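Perwood Catering Supply kept one engineer for the whole coast, and in August she was sent to the Tillosen hotel to look at a rack dishwasher. The fault log gave code 8 on the final rinse. The kitchen had been washing by hand for 7 days.

She removed the lower panel and read the plate. Plendetti, serial 1516. The booster heater drew current on all phases. The rinse pressure was low, so she closed the supply valve and took out the strainer. It was packed with scale. 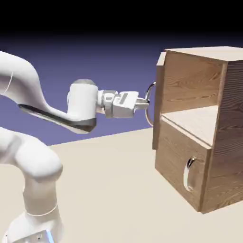 The chef asked for a date. She told him the strainer could be cleaned in an hour, but the solenoid behind it would have to come from Waweru, who held the stock for the islands. He wrote this on the back of a delivery note. A wooden cabinet would have suited him better as a thing to own, he said, having no valves in it. She entered the part number and asked him to sign.

The solenoid arrived by the evening boat. She fitted it, refilled the tank and ran 100 plates through. The code did not return. One plate came out with egg on it, and the chef put it back on the rack without speaking. She waited for the second cycle to end, then packed her meter.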